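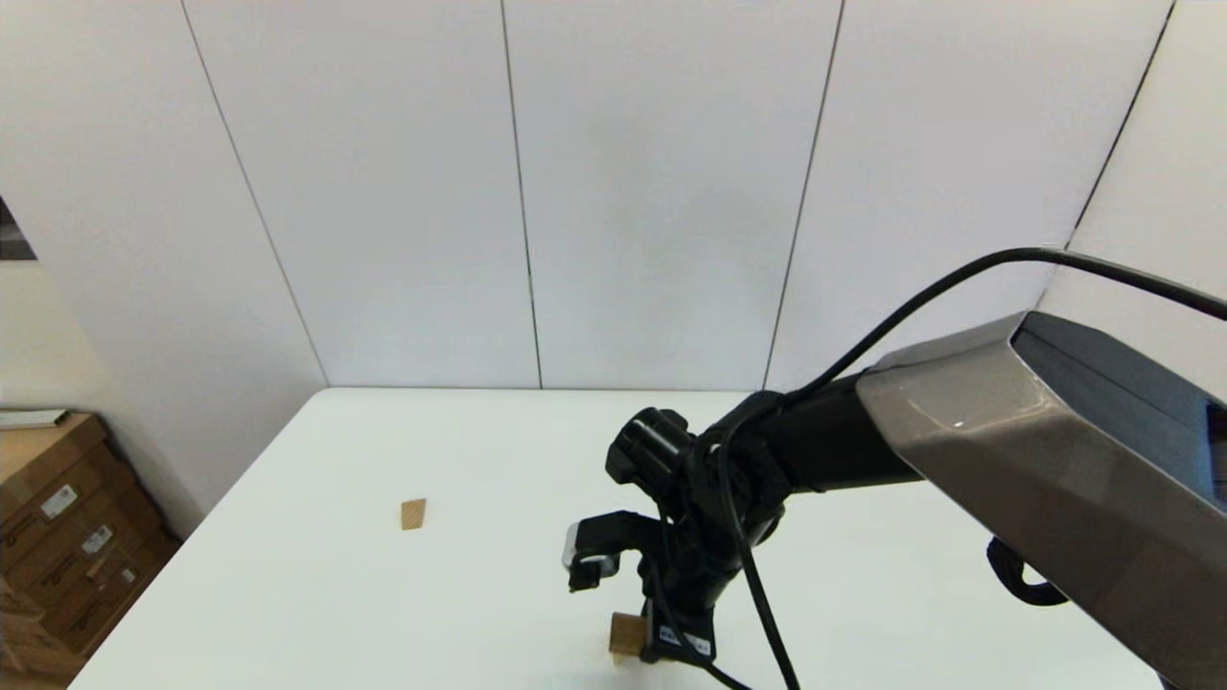 Ernstead Seed Library
Progress report to the Dijkstra Fund, second period

We are very glad to be writing this one, as the second period has gone better than we dared put in the application! You asked for a short account of what the grant has paid for, what has changed since the last report and where we are behind. There is good news under the first two and a fair bit to own up to under the third.

Lending

By the end of February we had 561 members signed up, against a target of 800 for the full two years. Most joined through the Monday evening sessions at Daltport library, which have been busier than the Saturday mornings from the start. Members borrow up to 10 packets each spring and bring back seed from whatever they have grown in the autumn. Peas and French beans are still what everybody wants first, but we were delighted by how many people took the old leek varieties, which need two years of patience before there is any seed to save.

Returns came in from October onwards. Beans, peas and tomatoes were excellent. Squash was poor, mostly through crossing (several members had marrows and pumpkins in the same bed, and so did their neighbours). We have rewritten the squash leaflet and added a page on hand pollination with a drawing of how to tape the flowers shut overnight.

Germination testing

Your grant paid for the small heated propagator and the sealed storage tins, and both are in weekly use. Every returned batch is now sampled before it goes back out. Parsnip was dreadful, as parsnip usually is after a year. Lettuce did far better than the books suggest, including one batch of a brown cos that had been sitting in somebody's kitchen drawer. Batches that fail go to the two primary schools for their cress-and-radish trays, where a few duds do no harm.

Schools and allotments

Both Ernstead primaries finished the bean project, and one of them has asked to carry on into the summer with sunflowers. The Ellex allotment site has given us half a plot for growing on the varieties we are shortest of. It was couch grass from end to end when we got it and we are still digging! Broad beans went in before Christmas and are standing up well to the wind.

Where we are behind

The printed catalogue is late. We promised it for the new year and it is now with the printer, 1,000 copies, after a long argument with ourselves over whether to list varieties by name or by sowing month. Sowing month won. The online list is also patchy – herbs and flowers are missing altogether – and we would rather get the catalogue out before returning to it.

Money

Spending is within budget on every line except postage, where we went over because of the tins. We would like to move the unspent part of the travel line across to cover it, if you agree. A full statement is attached.

Next period

Catalogue out, herbs online, a seed swap at Daltport in early spring and, with luck, the first leek seed of our own by autumn. You would be very welcome at the swap.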